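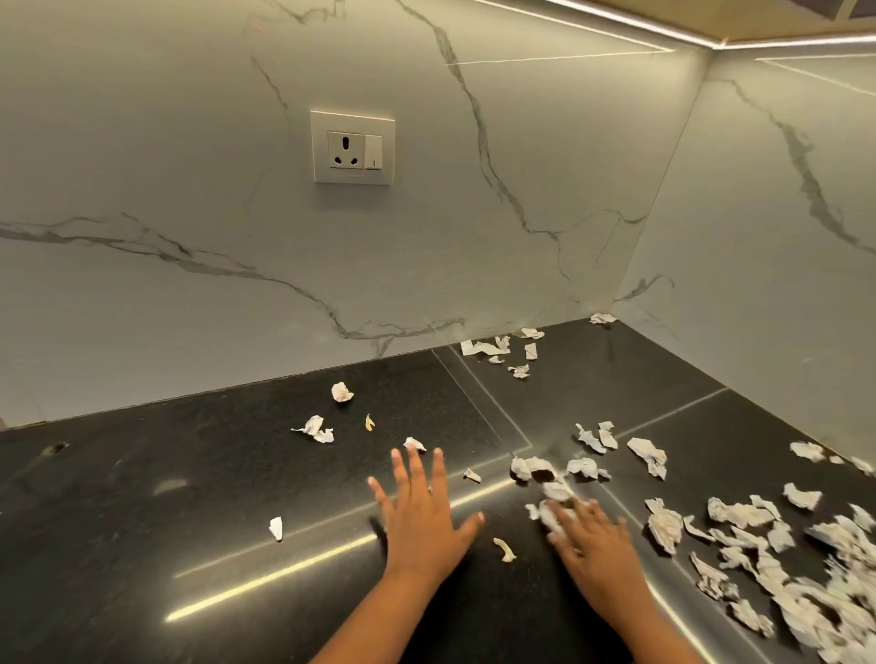

Re: Black granite, sealer and the "wipe as you go" method

Cuiping Xie wrote:

> We put in black granite with the marble-look panels behind it in April and
> I'm already fed up. Every crumb and every scrap of paper shows. The shop
> sold me a bottle of Ravberg stone sealer and said one coat would keep the
> shine and cut the cleaning in half. They also said to use paper towel only,
> never cloth. Has anyone on the list used it? Is it worth a second bottle?
> Also, do you all leave the strip lights on under the cabinets when you
> clean? Mine make it look worse.

Cuiping,

I'd want to see the half that got cut. I bought a bottle of the Ravberg when we redid our place and did one side of the sink with it and left the other side alone. After 30 days I couldn't tell you which side was which, and neither could my sister, who has opinions on everything. Water beaded a little better on the treated side for the first week. Maybe. I wouldn't swear to it.

Polished black stone doesn't drink up much to begin with. Put a few drops of water on it, leave them, come back in 30 minutes and wipe. If there's no dark patch I don't see what a second coat is supposed to be doing, apart from leaving a haze you then have to buff off. If there is a dark patch, fine, seal it, and I'll take back some of this.

The paper towel rule I don't believe at all. Cheap towel comes apart on me as soon as I lean on it, and then I've got white bits all over a black counter and have to go around picking them up by hand. A flat-weave cloth, damp, then a dry one. I use the Hornard ones because they were on sale, and I doubt they're any better than an old T-shirt.

If you do end up with scraps everywhere, pick them up dry. Sweep them into a pile with the side of your hand, working out from the corner, and put them in the bin before any water goes near them. Wet paper stuck down in a slab joint is a miserable job.

On the lights: leave them on. The glare looks awful but it shows you every smear, and if you clean with them off you'll only find the smears after supper. I wipe across the bright streak and then look at it from the other side.

Someone here (was it last year?) was pushing Pulel spray for the wall panels. I tried it, and it did what dish soap and water do, with a lemon smell. Keep any spray well away from the outlets whatever you use. Put it on the cloth.

So no, I wouldn't buy the second bottle. Did the shop say what's in it? Mine had nothing useful on the label.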